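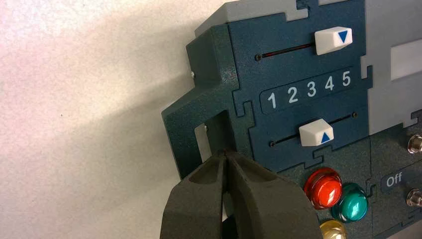
Joon-young Noh does not believe the new flood marks, and told the Gravdale town meeting so in May. The old line painted on the feed store wall, Noh said, sits well above anything on the map the town is now asking people to trust.

The map was drawn by Womus, a consulting firm hired to work out which streets would go under if the Song levee were ever opened on purpose to spare the towns downriver. It lists 2518 acres on the wet side of the line. Over 200 of those were dry in the last big flood, if you go by the map, and knee-deep, if you go by the people who lived there.
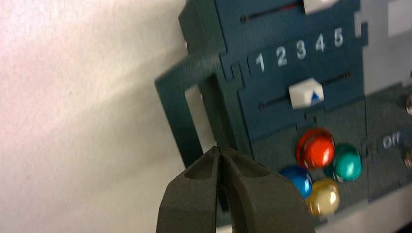 The firm's answer is that memories drift and gauges don't. Maybe so. But the gauge at Zunitz was out for eight days during that flood, ice having taken the cable, and the numbers for those days were filled in later from a station upstream. The report gives this one line, in a footnote.

Angus Ruawai, who presented the map, called the filled-in readings "standard practice." Asked how far off they could be, he said up to 2 feet. On ground as flat as Gravdale's, two feet is most of the town. 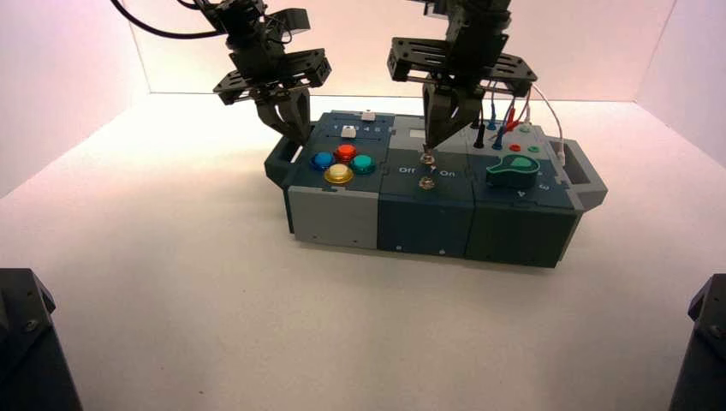 Photo: So-yul Tak

None of this means the map is wrong. It may well be the best one the town has had — the last was traced from a railroad survey and left out a creek. What bothers some landowners is the order of things. The easements come up for signature first, and the full gauge records get released after.

Seul-gi Seol, whose lower field falls just inside the line, said she would sign when she saw the numbers. The town clerk said the records were being "prepared," a word that also appeared in last fall's minutes.

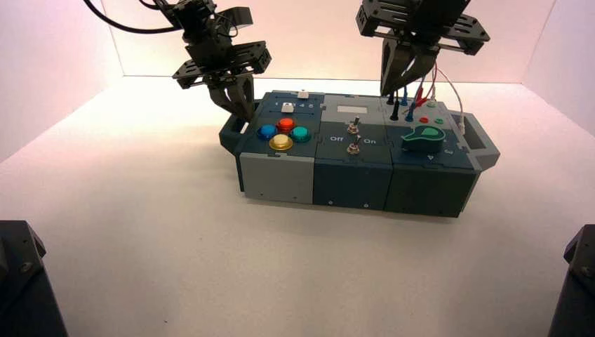 Task board on a white tabletop. Photo: So-yul Tak

The meeting ended without a vote. Written comments can be left at the clerk's office until 4 p.m. on the last working day of the month.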